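Tuesday, December 4, 2018

Clutch power and why old blocks go slack

The force that holds two toy blocks together is usually called clutch power. It comes from an interference fit: the stud is slightly larger than the space it has to enter, so something has to bend, and the bending produces the grip. With toddler-size blocks the studs are hollow, which lets both halves of the joint flex a little.

I wanted to know how fast that grip fades, so I built a pull tester out of a Tilleo luggage scale and a drill-press stand. The test block was an unbranded one from a Skatar bucket. I pressed it down and pulled it straight off 300 times, with a reading every 100 cycles.
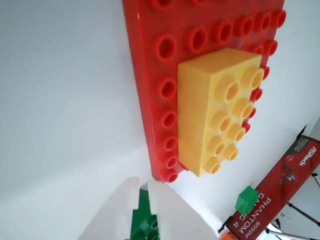 The first reading was 431 grams. Most of the loss came in the first 100 cycles, and after that the curve was close to flat. I take this to be the high spots wearing off the contact surfaces. A second block from the same bucket behaved the same way, though it started lower.

Temperature matters more than I expected. I left a pair of blocks joined on a warm radiator shelf for 4 days, and they came apart with much less force afterward. Plastic held under load slowly relaxes – engineers call it creep – and heat speeds it up. The Prodik storage tubs I use now have a card taped inside the lid that reads "store apart."
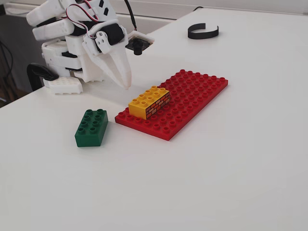
Can a slack block be made tight again?
In my experience the lost grip does not come back. Washing in lukewarm water with dish soap removes the skin oil that makes a joint feel looser than it is, and that part is worth doing. Wear and creep are permanent.

Next I want to repeat the test with the Sundqvist blocks, which have thicker walls. The scale only reads to the nearest gram, and I would like something better before starting.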